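Minutes of the shared kitchen meeting, second-floor tenants

Present: two people from Disetov, two from Conik, one from Bellska. Kpodo sent apologies and a list of complaints, both of which were noted.

**1. Minutes of the last meeting**

Approved after a correction. The May minutes said the microwave had been "cleaned." Bellska asked that this be changed to "wiped," and it was.

**2. Yellow things**

The longest item, again. Conik reported that the yellow dishes and the yellow lids have been getting mixed up in the cupboard, and that at least one guest has been handed a lid with a sandwich on it. Disetov said the sandwich was fine. It was pointed out that the lid in question has a ribbed grip all the way around, which ought to be a clue.

Agreed: lids go on the left-hand shelf, plates on the right. Anything round and yellow that can't be identified goes in the middle until the next meeting.
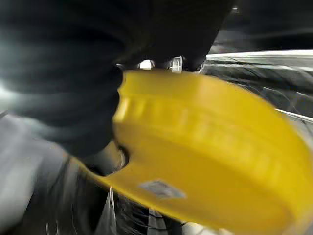 Second-floor kitchen, October 23, 2026

Labels were taken next. The small labels stuck on the yellow pieces were meant to tell us who owns what. Kpodo's written comment was that a label is only useful if it can be read from where a person is standing, and that most people stand farther away than whoever chose the type size. Bellska offered to redo them with a thicker pen. Conik asked whether labels go through the dishwasher. There was a pause, and then it was agreed that they do, whether we want them to or not.

Action: Bellska to buy a pen. Limit of one pen.

**3. Dishwasher drawer**

Conik reminded everyone that it's a drawer and pulls out toward you. Last month someone loaded it from above through a gap of a few inches, which was admired but should not be repeated.

The rules as they now stand:

- Pull the drawer all the way out before loading.
- Plates go upright between the tines, faces all the same way.
- Lids go in only if there's room once the plates are in.
- Whoever starts it empties it. "I had a call" was discussed and rejected as a reason.

Disetov asked to have "faces all the same way" taken out as fussy. Put to a vote and kept, three to two.

**4. Sinks**

We have two and use them as one. Proposal from Conik: the larger basin for washing, the smaller for rinsing, with the dark gray rack left across the smaller one for anything that has to drip. Disetov said the rack gets in the way of the faucet. Conik said the faucet is tall enough to clear a stockpot and invited Disetov to try it. This was done during the meeting, with a borrowed stockpot, and Disetov withdrew the point. 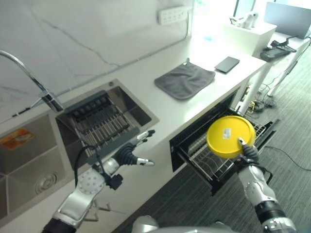 On the question of what counts as dripping, it was felt that a plate headed for the dishwasher has no business stopping on the rack first. People do this because the rack is closer. The counter is to be kept clear as well, especially the white stretch beside the sinks, where coffee rings show up by ten in the morning and stay until somebody else notices.

Kpodo's list asked for a sponge policy. Deferred.

**5. Money**

The kitchen fund stands at $600. We spent $64 on detergent and $31 on a replacement kettle lid, a figure that was read out twice at Bellska's request. The lid is black, to everyone's relief.

**6. Any other business**

Bellska has lost a mug. Disetov has found a mug. They are different mugs.

Next meeting to be set by email. Conik to bring the list of who has a key, and Disetov to return the stockpot.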